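Ticket: gripper closes past zero after power cycle
Project: Pumatar home arm
Status: open
Opened: 18/01/2024

Loving this build, and the new ridged rubber fingers are a huge step up! One snag – after every power cycle the gripper homes 3 mm too tight and the servo starts buzzing.

Tried so far:
Reflashed the Kaltora board, no change.
Lowered the current limit to 600 mA. Buzz is gone, grip is too weak.
Moved homing to after the wrist levels out. Much better! 17 clean starts out of 30.

Next up is logging the encoder value at each boot, with the wrist camera running so I can match finger position to the numbers.

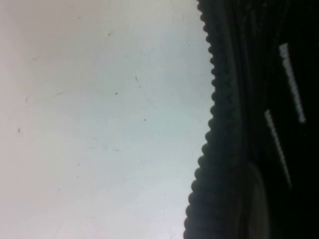
If the offset drifts between boots, I'll swap the encoder cable first – I have a spare and it's a quick job.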